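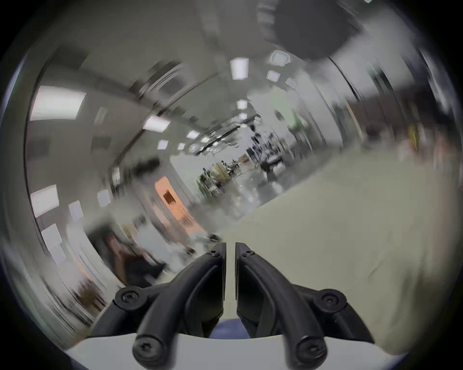

Histoire de l'enregistrement du jazz
Notes de cours, séance 9 : l'improvisation enregistrée, ou ce que le disque ne dit pas
Version du 2021-08-18

Avant de commencer

Ces notes ne remplacent pas la séance. Elles reprennent l'essentiel du propos, avec quelques ajouts que le temps ne permet pas de traiter à l'oral. Les deux extraits à écouter sont déposés sur l'espace du cours et devront avoir été entendus au moins une fois en entier, au casque ou sur de vraies enceintes. Le haut-parleur d'un téléphone supprime à peu près toute la contrebasse, et l'on ne peut pas discuter d'une section rythmique dont on n'a entendu que les cymbales.

1. Le problème

On répète volontiers que le jazz est une musique de l'instant et que le disque en serait la trace fidèle. Les deux affirmations vont mal ensemble. Si l'essentiel se joue dans l'instant, la trace en perd forcément une partie ; si la trace est fidèle, il faut expliquer par quel miracle technique. La plupart des ouvrages d'introduction passent sur cette difficulté en une phrase.

Je propose de prendre le disque pour ce qu'il est, un objet fabriqué. Quelqu'un a placé des microphones, choisi une prise, décidé d'un ordre des plages, coupé un chorus parce que la face était trop courte. Le musicien a parfois eu son mot à dire. Souvent, on n'en sait rien, et les notes de pochette ne sont pas l'endroit où l'apprendre : elles ont été écrites pour vendre.

2. La contrainte de durée

À l'époque du 78 tours, une face dure en général trois minutes, un peu plus selon le diamètre. On en a tiré beaucoup de conclusions esthétiques. La concision des solos, la netteté des arrangements, l'art de tout dire en huit mesures : on y a vu un style, voire une éthique. Ce n'est pas faux, mais on oublie de se demander ce que jouaient les mêmes orchestres au bal, où un morceau pouvait s'étirer tant qu'il restait des danseurs. Les témoignages existent, ils sont dispersés et rarement désintéressés. Il reste que la concision, telle que nous l'admirons, est d'abord celle d'un format.

Le microsillon desserre la contrainte. On lit alors que les musiciens « se libèrent ». Je serais plus prudent. Certaines longues plages sont construites d'un bout à l'autre, d'autres empilent des chorus faute d'une raison de s'arrêter. La durée disponible n'a jamais donné d'idées à personne.

3. Première prise, prises alternatives

La légende de la première prise a la vie dure. Le groupe entre en studio, on allume la machine, tout est dit. Les rééditions qui publient les prises écartées devraient nous avoir guéris de cette image, et pourtant elles l'ont plutôt renforcée : on écoute la prise rejetée avec attendrissement, puis on revient à la prise retenue en la déclarant supérieure. L'est-elle vraiment, ou la connaît-on simplement mieux ?

Exercice à faire en binôme. Extrait A : deux prises du même thème par le quartette Grundell, sans indication de celle qui a été publiée. Notez, avant toute discussion :
— le tempo au début et à la fin de chaque prise ;
— les endroits où le piano laisse la basse seule ;
— les formules que le soliste rejoue d'une prise à l'autre, à la note près ou presque.

Ce dernier point surprend toujours. Un improvisateur se répète. Il a des tournures, des enchaînements qu'il a travaillés, des sorties de secours. Cela n'enlève rien à son mérite, mais oblige à employer le mot « spontané » avec un peu plus de retenue qu'on ne le fait d'habitude.

4. Le disque en public

On prête à l'enregistrement en concert une vérité que le studio n'aurait pas. Trois objections au moins. Le choix des microphones et de leur emplacement pèse autant qu'en studio, parfois davantage, puisque la salle ne se corrige pas. Les applaudissements peuvent être déplacés, raccourcis, empruntés à un autre morceau. Enfin, un concert enregistré est joué par des gens qui savent qu'on les enregistre.

L'extrait B provient des bandes du club Sumberg, à Milville. La bande dure 45 minutes, le disque commercialisé par l'étiquette Simard en conserve une partie, dans un ordre différent. Écoutez surtout la transition entre la ballade et le morceau rapide qui la suit sur le disque. L'effet est magnifique et la critique l'a beaucoup commenté. Sur la bande, les deux morceaux sont séparés par un long accordage, une annonce inaudible et un troisième thème, médiocre, qui a disparu. Qui est l'auteur de cet effet ? Je n'ai pas de réponse arrêtée, et je me méfierai des copies qui en auront une dès l'introduction.

5. Compter les disques

Un mot sur les discographies. Elles sont indispensables et il faut les lire comme on lit un annuaire. Le nombre de séances auxquelles un accompagnateur a participé renseigne sur sa fiabilité, sa lecture, ses relations, la ville où il habitait. Il ne mesure pas son importance musicale. Des musiciens décisifs ont très peu enregistré, d'autres ont passé leur vie en studio sans laisser une mesure dont on se souvienne — et quelques-uns, il est vrai, cumulent. Vérifiez aussi ce que l'on compte : des séances, des plages, des albums, des rééditions ? Les totaux qui circulent mélangent souvent les quatre.

6. Vocabulaire à connaître

Chorus : un passage complet de la grille harmonique, et par extension le solo joué dessus.
Prise alternative : version enregistrée au cours d'une séance et non retenue pour la première publication.
Matrice : à l'origine, le disque métallique servant au pressage. Le numéro de matrice aide à identifier une prise, sans garantir sa date.
Montage : assemblage de fragments. Courant dès l'arrivée de la bande magnétique, y compris chez des musiciens dont on vante la spontanéité.

7. Travail à rendre

Un commentaire comparé des deux prises de l'extrait A ou des deux états de l'extrait B, 2 pages au maximum, à remettre en septembre, lors de la séance 11. Décrivez ce que vous entendez avant d'interpréter. Les adjectifs « habité », « organique » et « authentique » ne sont pas interdits, mais chacun devra être accompagné du passage précis qui le justifie. Les minutages s'indiquent entre parenthèses dans le texte. Pas de biographie du musicien en guise d'introduction.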